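Setting up your Mamell sleep sensor pad
Section 2: Fitting the pad and making the bed over it

By Aqeel Jatoi. Last changed 06/07/2023 for the Prinau app.

By now you should have the pad out of its box and the little Gradent hub plugged in somewhere near the bed. If the hub light isn't green yet, go back to section 1, as nothing below will work without it. I've fitted 4 of these in my own family's bedrooms and made a mess of the first one, so I've put my mistakes in as notes!

1. Strip the bed right down to the mattress. Leave the mattress protector off for now too (it goes back on in step 4).

2. Lay the pad across the mattress at chest height, with the printed side up and the lead coming out on the side nearest the hub. Mine kept showing me as "out of bed" for two whole nights, and I'd simply put it too near the pillows.

Caution: never fold the pad. Roll it if you have to move it. A sharp crease can break the strip inside and you won't see any damage from the outside.

3. Run the lead down between the mattress and the bed frame, then push it into the hub until it clicks. Leave a bit of slack so it doesn't tug when somebody turns over.

4. Put the protector and the bottom sheet back on. Pull the sheet fairly smooth over the pad, but don't fuss over every wrinkle. I never iron mine and the readings are fine. 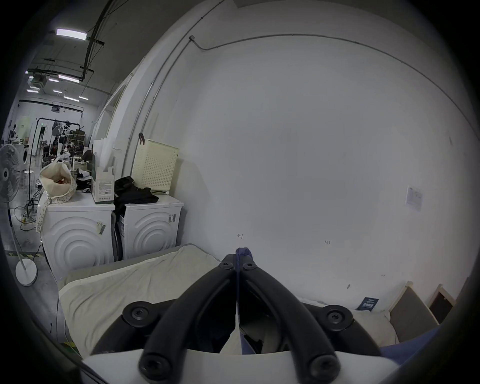
Bottom sheet on, with a white pillow and blue bedding.

5. Open the Prinau app, tap Add a pad and type in the number from the lead's tag. Stay off the bed while it counts down. It's measuring the weight of the bedding, so use what you'd normally sleep under. A heavy winter duvet added later will mean doing this step again.

Note: the app shows a raw figure while it settles. Mine stopped at 575 with light covers and yours will be different, so please don't chase my number. If it climbs past 3,753 there's something heavy on the bed (in our house, the dog).

6. Clear any clothes off the bed before you lie down for the test. A jumper won't hurt anything, but a whole pile of washing right on top of the pad can muddle the first reading.

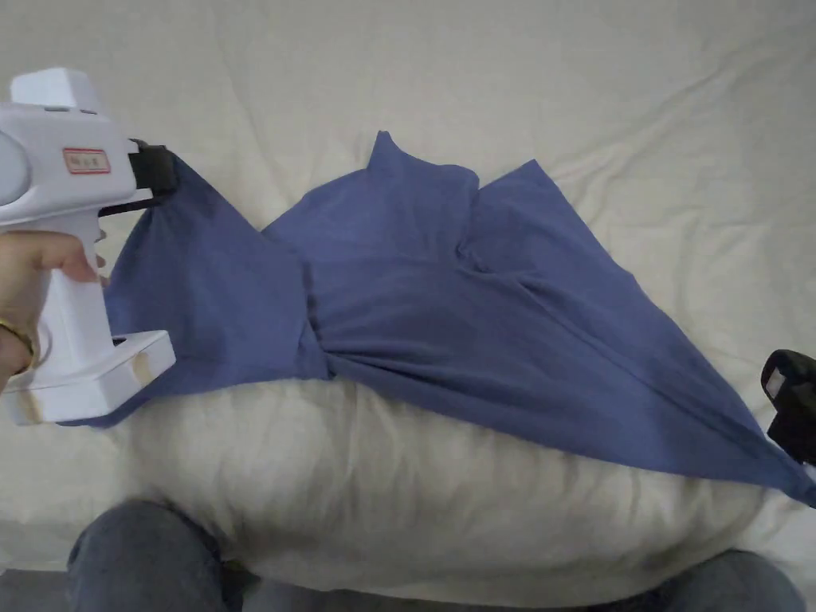 7. Lie down in your usual spot and keep still until the app says Ready. If you share the bed, ask the other person to wait outside the pad area, then swap over and save their side under a separate name.

8. Get up and check that the app changes to Empty. It can be slow the first time, so give it a moment before you start pulling leads out like I did.

If the app never says Ready, try the lead first, then move the pad a hand's width towards the foot of the bed and repeat step 5. Lubis mattress toppers are thick enough to block the pad completely, so with one of those the pad needs to go on top of the topper, under the sheet. Night alerts are in section 3.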